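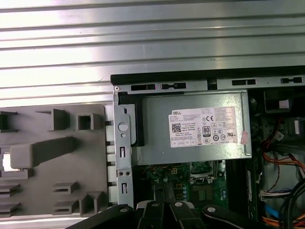
Figure 3. Wrist camera view of an opened desktop chassis, with the gripper fingers at the bottom edge and the power supply at the center.

4.2 Locating the Power Supply from the Wrist Camera

The first step in our disassembly sequence is to find the power supply unit and decide where the gripper can approach it. We do this from the wrist camera alone. An overhead camera was tried in the early version of the system (Pedov 1), but the arm blocked its view during most of the useful part of the motion, and the calibration between the two had to be redone after every tool change.

Figure 3 shows a typical input. The power supply is a large, flat-sided metal box, which ought to make it easy to segment, but two things work against this. Bare metal elsewhere in the view has a similar color and brightness, including the corrugated surface behind the chassis and the slotted rail of the case. Glare on the corrugated surface also produces long straight edges that a line-based detector will accept as a housing boundary. Our first detector, which fitted rectangles to edge maps, failed often for this reason and was dropped in May.

The method used in the rest of this paper starts from the label instead. Power supply labels are usually light, rectangular and densely printed, and few other parts inside a desktop case look like that. The network proposes label regions, and a second stage grows each region outward until it meets a depth step or a change in surface material. We do not read the label text. The brand name and the "80" badge are legible in Figure 3, but on many units the print is worn or turned away from the camera, and a method that relied on it would not carry over.

Training used 387 views collected on the Zamani cell, with the arm moved by hand to varied heights and angles. Labels and housings were outlined by one annotator and checked by a second. A further 105 views were held out for testing. These came from 27 chassis, none of which appear in the training set. The gripper fingers are present in every view and were masked with a fixed template, as their position in the image changes only with the finger opening.

Once the housing outline is known, the planner looks for free space along its edges. Cables are the main difficulty. In the view shown, wires and connectors lie to the right of the power supply, with thick black cables near the lower right corner, so an approach from that side is given a high cost. The side next to the vertical bracket is free of cables but narrow, and a black plastic piece wraps around the corner of the housing there. The planner treats any such piece as fixed. It does not try to decide whether it is a clip that could be released – that decision is left to the later stage described in Section 4.3.

The label-first method missed the power supply in nine of the held-out views. Most of the misses were views where the arm was so low that the label was only partly inside the image. Raising the arm and taking a second view corrected these, and the controller now does so whenever the label region touches the image border. The remaining misses had a second light rectangle in view, such as a sticker on a drive, and the region-growing stage settled on the wrong part.

Exposure was fixed for all views. Automatic exposure was tested on the Numex controller, but it reacted to reflections from the metal as the arm moved, and the label print washed out in parts of the sweep. The fixed setting, chosen by Ibrahim Nnaji during setup, leaves the motherboard a little dark. This has no effect on the present step, though it does matter for locating memory modules, and we return to it in Section 5.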